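4.3 Teaching a job by hand

Read this before your first shift with the Solach unit. The sales leaflet says teaching takes minutes. At Drirnura it took most of August, and the packers did it on top of their normal work, so ask your supervisor what comes off your list first.

1. Clear the bench and lay the white sheet flat.

2. Set the tub at the far end of the sheet.

3. Hold the gripper over the near end with the fingers wide open. Wait 3 seconds.

4. Do the job at your usual pace. Do not slow down to help the machine - it will copy the slow version, and that may become the target for everyone.

5. Repeat 9 times, then swap with a colleague.

Note: Every run is stored under your staff number. Rukhsana Sial has asked in writing whether these records can be used in appraisals. Until she has a reply, sign in with the shared number, 1859.

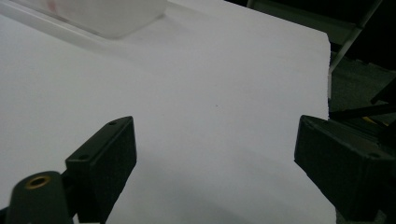

6. When the runs are finished, enter code 455 to close the job. Write the time you spent in the bench log, including failed runs. The unit does not count those, and the savings figures are worked out from what it counts.

Caution: Keep your free hand away from the fingers when they close.

Caution: A taught job still needs a person at the bench. If you are told otherwise, speak to Noman Qureshi before you leave it.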